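Household inventory (personal finance)

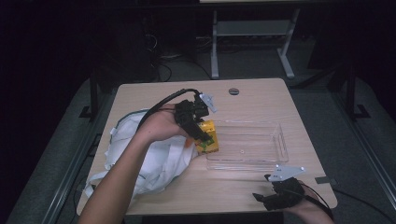 A yellow box-shaped object with green markings beside a clear plastic tray.

12 shares | 3 comments

A household inventory is a written record of the belongings kept in a home, with a value set against each item or group of items. In personal finance it is used to support insurance claims, to divide property between heirs or former spouses, and to fill in the line for personal property when a person applies for credit. It is also called a contents list or a home inventory. Renters and owners both keep them, although the practice is more common among people who carry their own contents insurance.

An inventory is usually limited to movable property. Built-in cabinets, flooring and plumbing fixtures belong to the building and are normally covered under a separate part of a homeowner's policy. Appliances fall on either side of the line, depending on the wording of the policy and on whether the appliance stays with the house when it is sold.

Contents

A typical inventory gives each entry a short description, the room where the item is kept, the month and year it was bought, the price paid and the present value. Serial numbers are added for electronics and tools. Entries for jewelry, art and collections often carry a reference to a receipt or a written appraisal, which is filed apart from the list.

Low-value goods are grouped. Kitchen utensils, towels, paperbacks and children's clothing are seldom entered one by one, and a single line such as "kitchen drawers, contents" with one total is accepted for most purposes. The point at which an item gets its own line is left to the owner. A threshold of $100 is common in printed workbooks. Some owners set it higher for furniture and lower for tools, where small pieces add up.

Cash, bank accounts, securities and vehicles are generally left off. They appear elsewhere in a statement of net worth, and listing them twice would overstate what the household owns.

Bases of value

Three bases are in general use.

Replacement cost is the price of buying a similar item new today. It is the figure needed when a policy pays on a replacement basis, and it tends to be the highest of the three.

Actual cash value is usually replacement cost less an allowance for age and wear. A dining table that would cost $300 new may be carried at far less after ten years of use. The method of working out the allowance varies. Straight-line depreciation over an expected service life is the simplest, but it gives odd results for goods that last well past that life.

Market value is what the item would bring if sold in its present condition. For ordinary furniture and clothing this can be close to nothing - for antiques it may be more than the cost of a modern equivalent. Lenders who ask about personal property generally want this figure, and some ignore household goods altogether when they review an application.

An inventory made for one purpose should not be copied into a form meant for another without checking which basis was used. A list drawn up on replacement cost and then moved into a net worth statement will make the household look richer than it is.

Methods

The older method is to walk through the home room by room with a notebook, finishing one room before starting the next. Closets, attics and garages are done last and take the longest. Owners who have used the room method for years often keep one page per room, so that a single page can be replaced when the furniture changes.

A second method sorts by type of goods. All electronics are listed together, then all furniture, then all sports equipment. It suits households with large collections and makes it easier to compare totals with the special limits that many policies place on certain classes of property.

Spreadsheets have largely taken over from paper, and software made for the purpose has been sold since home computers became common. The Pledar workbook, a spiral-bound form arranged by room, was later issued as a set of spreadsheet files with the same headings. Brimier, a desktop program, sorted by type and allowed one scanned receipt per entry. Its first version was limited to 300 entries, a limit that users with large book or record collections complained of. The limit was dropped in the second version.

Receipts and bank statements can be used to fill in dates and prices. Where no record survives, owners estimate, and a good inventory marks estimates so that they can be told apart from documented figures. Gifts and inherited items have no purchase price and are commonly entered with the date received and a present value only.

Storage and revision

A copy kept only in the home can be lost in the same fire or flood as the goods it lists. Copies are therefore placed in a safe deposit box, left with a relative, or stored online. Online copies raise a question of privacy, as the list shows what a home contains and where it is kept, and password protection is advised.

Most guides suggest a yearly review. Many owners do theirs in May, after spring cleaning, or when the policy comes up for renewal. Large purchases are added when they are made. Items sold or given away should be struck out with the date, and some owners move them to a separate sheet in case a question comes up later.

Use in estates

When a person dies, the executor may have to prepare an inventory of the estate for the court. A household inventory made in life can shorten this work, but it does not replace it. Values must be stated as of the date the law requires, often the date of death, and an appraiser may be needed for items of unusual worth.

A list may also show who is meant to receive each item. Such a note has legal force only in some places and under certain conditions, and in others it serves as guidance to the family.

Criticism

Writers on personal finance have disagreed on how much detail is worthwhile. Sirkka Mäkelä argued in her handbook The Counted House that a short list kept up to date is more useful than a full one made once, and set out a model inventory of 205 lines for a family home. Arsalan Naqvi took the opposite view and held that claims are most often reduced over small goods that were never written down. Vilho Hakala considered both positions and recommended full detail for the kitchen and workshop only.

See also

Actual cash value
Net worth statement
Personal property
Scheduled property endorsement

3 comments | Share this article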